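# Why Do Movie Stars Never Seem to Get Hurt?

You have watched a famous actor fall off a roof, land on a moving truck and stand up with perfect hair.

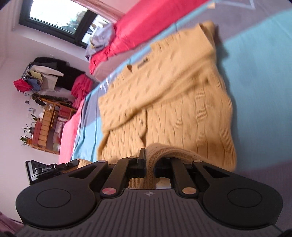 You may have wondered how. The answer is that it was probably somebody else.

That somebody is called a stunt double. A double is about the same size as the star and wears the same clothes and often a wig. From behind, or far away, or going very fast, you can't tell them apart. Stars like this arrangement. They get to be brave and also home for dinner.

Take the adventure movie *Trevaskis*. Its star, Ataberk Ateş, jumps off a bridge in it. The jumping was done by Ebony Faulkner, who practiced for 8 days and landed on a big bag full of air. The bag is not in the movie. Ateş did the bit afterward where he climbs out of the river looking annoyed.

The clothes come in sets, too. His hero's coat had 10 copies - clean ones, muddy ones and two with a burned sleeve.

Can you spot a double? Try this:

- Watch for the moment you stop seeing the star's face.
- Look at the hair. Wigs behave strangely in wind.
- Read the names at the end. *Trevaskis* has 429 of them, so bring a snack. The stunt people get their own list, usually after everyone has left.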